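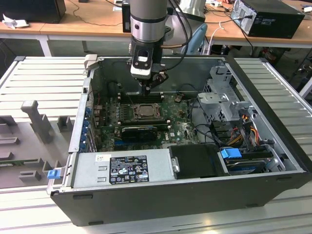

Cell Technician, Computer Refurbishment (2 positions)
Fudura, Arnstead site
Full time, day shift, on site

Fudura takes in retired office computers, tests them, and either rebuilds them for resale or breaks them down for parts and scrap. The Arnstead site handles desktop towers and small servers. Intake averages 704 units a week, most of them from leasing returns and school districts.

Until last year all disassembly at Arnstead was done by hand at open benches. The site is now moving part of that work to robot cells under a program called Irkari. Memory modules, expansion cards and drives are the first parts to be moved over. Bench work continues for laptops, damaged cases and anything the cells reject.

The two positions advertised are new. They sit between the bench crew and the controls engineers, and they report to the Irkari cell lead.

What changes on the floor

Applicants should know what the program does to existing jobs, as they will be working next to people whose jobs have changed. No bench position was cut when the first cell started. Four bench operators moved to intake grading, where staffing had been short, and the piece rate was dropped for everyone in disassembly and replaced with an hourly wage at the former median. Bench operators no longer pull memory from standard towers. They still open the cases and clear loose hardware, and they get more of the odd units than they used to: bent frames, stripped screws, cases with missing drive trays. Some operators prefer this and some do not. The technician is expected to take questions and complaints about the cell directly and to log them in the same system as machine faults.

Cycle times from the cell are not used to set targets for bench staff. This is written into the site agreement and applies to the new positions as well.

Duties

Load and unload towers at the cell and confirm that each case is seated against its stops.
Run the start-of-shift check: gripper open and close, home position, emergency stop, light curtain.
Teach and correct pick points when a new case model is introduced.
Inspect parts removed by the cell for bent pins, cracked sockets and torn latches.
Record every stop with its cause. "Unknown" is an accepted entry if followed by a short account of what the arm was doing.
Swap gripper fingers and printed fixtures, and keep the spares shelf stocked.
Train bench operators who want to qualify on the cell. Training time is paid and counted as production time.
Write one page per case model for the work instruction binder.

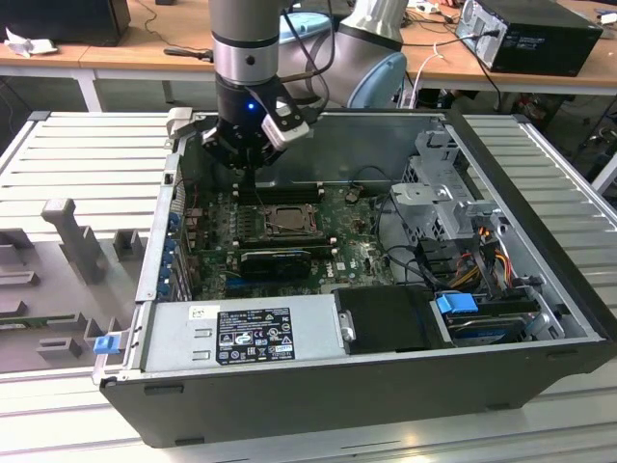

Model teaching will take up the largest share of the first six months. The case library holds 297 tower models, and the cell is currently released for only a small part of them. Each model is taught with the side panel off and the case lying flat, and the technician works out the order of approach for each part. Access is usually the hard point. A drive cage standing upright at one corner, with a bundle of power cables running down from it, leaves the gripper less room than the flat drawing suggests, and black cables curled over the motherboard have to be accounted for as well. The technician decides whether a model can be taught as it comes, needs a cable moved by hand at the bench first, or should be returned to manual work for good. That decision is not overruled for throughput reasons.

A model is released after 200 consecutive picks of the same part without damage. A pick that needs a hand correction resets the count. Release is signed by the technician and by one bench operator who has worked on that model by hand.

Requirements

Two years of hands-on work in computer repair, electronics assembly, machine tending or similar. School projects do not count toward this, but military service does.
Able to name and remove the main parts of a desktop computer without a guide.
Correct static handling, without reminders.
Able to read a simple wiring diagram and use a multimeter.
Able to write a fault report that someone on the next shift can follow.
Able to lift a tower from cart to work surface repeatedly during a shift. Lift assists are installed at intake but not yet at the cell.

Useful but not required

Experience teaching positions with a pendant on any make of arm.
Basic scripting. The cell logs are plain text and most technicians end up searching them.
3D printing, including design of small fixtures.
Spanish, at a level good enough for training a coworker.

Applicants with bench experience and no robot experience are encouraged to apply. The pendant course is given on site by Auer, the integrator for the cells, and runs through the first three weeks. Applicants with robot experience and no bench experience will spend the first month on the disassembly line.

Hours and pay

Day shift starts at 6:30 a.m. and ends at 3:00 p.m. with a half hour unpaid lunch. There is no rotating night shift. Overtime is offered in April and again in late summer, when school returns come in, and it is voluntary.

Pay is hourly, on grade 5 of the site scale, with a step to grade 6 after the first ten case models have been released. The scale is posted at the front office and is sent with every interview invitation. Health coverage starts on the first day of work. Safety shoes are paid for by the site once a year.

Selection

Selection has three parts: a short phone call, a bench test and a shift visit. The bench test takes 90 minutes and is paid. Candidates strip one tower to the bare board, reassemble it, and write up one fault that has been placed in it. Speed is recorded but is not scored. During the shift visit candidates spend two hours with the cell running and one hour with the bench crew without a manager present. The bench crew gives its own recommendation.

Bench tests are held on Thursday mornings. Candidates who work days may ask for a 4:00 p.m. start.

To apply

Send a resume and half a page on a machine fault or repair that took you longer than it should have, with what you checked and in what order. A cover letter is not needed. Applications are taken at the Arnstead front office or through the jobs page under "Cell Technician, Irkari". Current Fudura employees should use the internal transfer form and do not need their supervisor's signature to apply.

Applications stay open until both positions are filled.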